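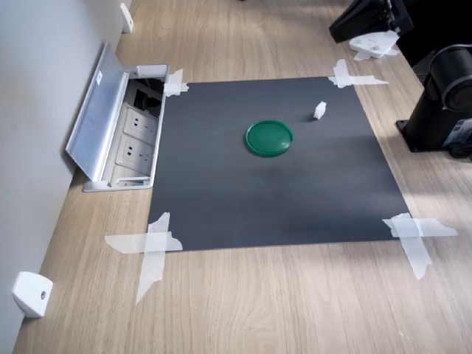 Elibariki Mollel wrote back after the spring summary to ask whether taped-down paper would really survive a whole season of table games, and whether we shouldn't have spent the money on proper boards. It was a fair question, and a good place to begin this report, because the paper sheets have become the part of the Rurkside Tabletop Play project we are happiest with!

Progress report to the Brelten Fund, 2022-07-18

Where we are
We have now run 165 table sessions between the Rurkside and Sturnbridge rooms, and 258 people have played at least once. The plan you funded was for small sorting and placing games made out of household bits - lids, blocks, paper, tape - that anyone could copy at home the same evening. We're well past the number of sessions we promised for the first half, and people keep asking for more.

The play sheets
Each game sits on a square of dark gray paper taped to the tabletop at the corners. We tried light paper first and the white blocks were hard to pick out on it, especially for our older players. Dark gray fixed that. A bright green lid and a little white block both show up well on it, and the lid makes a nice big target for the first rounds. We cross the tape over each corner, which holds better than a single strip, and we let the ends run out onto the wood if they want to.

To answer Elibariki: a sheet lasts about three weeks in Rurkside and rather less in Sturnbridge, where the table gets wiped down more often. Changing one takes a couple of minutes. The tape has come off the oak-colored tables cleanly so far, though we did find some sticky patches at Sturnbridge in a spot where one sheet had stayed down too long. Warm soapy water took care of it.

Lids and blocks
The collection drive was wonderful. We asked for plastic lids in any color and got 491 of them, far more than we can use, so the extras are going into take-home bags. The small blocks are harder to come by. They are easy to lose, being sugar-cube sized, and we'd like a second box before the fall.

The Rey game (slide the block, cover it with the lid, guess which way up the lid was) is the clear favorite and has picked up at least four sets of house rules.

Money
Of the 3000 granted, most of the first payment has gone on room hire and printing. Paper and tape came in well under budget. With your agreement we would like to move what's left on that line over to blocks and bags.

Next
Sturnbridge starts an evening group in October. Before then we'll finish the written rules for the Rey game and send you a copy along with a take-home bag, so you can try it on your own table.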